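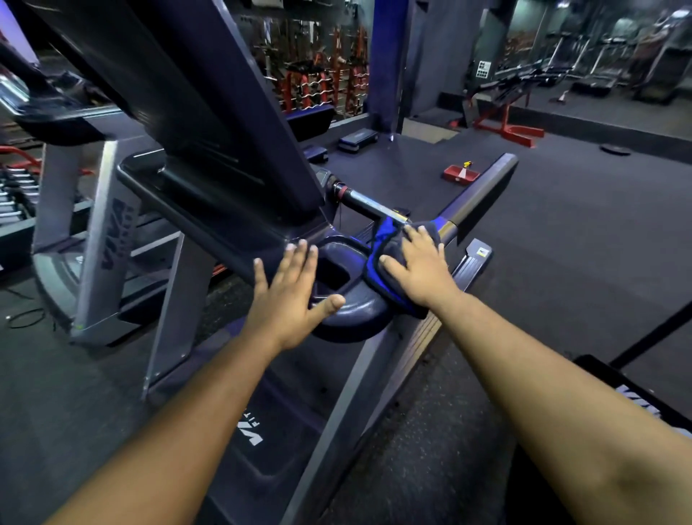 Henare gym chain promises wiped treadmills, but members want to see the log

2025-11-07

The gym operator Henare says every treadmill in its clubs is now wiped down by staff between busy periods, handrails and consoles included. Members who have been paying for the privilege since July would like some proof.

The company raised its monthly fee by $3 that month and said the money would go toward what it called a "clean floor promise." Under the plan, staff clean each cardio machine five times a day with a spray and a microfiber cloth. Before that, the job was mostly left to members, who were asked by a sign near the door to wipe down whatever they had used.

Henare will not say how many extra staff hours the fee has paid for. It also will not release cleaning records for any of its clubs.

"We have the records and we are happy with them," said Aivar Šimkus, the chain's operations manager. "Our members can see the work being done. They walk past it."

Some of them say they don't walk past it often enough. A petition asking for the logs to be posted on the gym floor had 1,282 names when it was handed in to the company. Sarmīte Jõgi, who started it, trains before work at the club on Mudum Street and said she has no complaint about the staff.

"The people doing the cleaning are doing it properly," she said. "I've watched them get right down into the corners. My question is whether it's five times a day or once in the morning when the manager is in. A sheet of paper and a pen would settle it."

Restaurants and gas stations have hung sign-off sheets in their restrooms for decades, and it is hard to see what would stop a gym from doing the same. Asked about this, Šimkus said paper sheets "look untidy" and that the company is testing an app called Sketent, in which staff mark each machine as finished. Members will not have access to it. A tick in an app shows that somebody touched a screen, and Šimkus did not directly answer when asked whether anyone checks the ticks against the machines.

Then there is the matter of what gets wiped. Fouad Kettani, who has run a small equipment repair business for 20 years, said most gyms go for the parts that show.

"They do the screen and the front of the console, and it looks great," Kettani said. "Sweat runs down. It sits where the rail meets the base, and it gets under the side covers. Those are the places I find rust."

He was also doubtful about the products. Henare has switched its clubs to a cleaner sold as Skoneo, and posters at the entrance say it offers "all-day protection." The posters do not say against what. The company referred questions about the claim to the supplier, which did not reply before this item was published.

"A damp cloth and mild soap will do most of it," Kettani said. "Change the cloth often. If you do a whole row of machines with one cloth, you're just moving the dirt along."

Henare's written procedure, a copy of which was shown to this site by a member of staff, tells cleaners to spray the cloth and keep liquid away from the console. It says nothing on how often the cloth should be changed. Šimkus called that "a matter of common sense" and said the document was under review.

Arūnas Žukauskas, a member who did not sign the petition, said he thought the argument had gone too far. "It's a gym. Bring a towel," he said. He added that he would still like his $3 back.

The company said it would respond to the petition in writing but gave no date. The higher fee remains in place at all of its clubs.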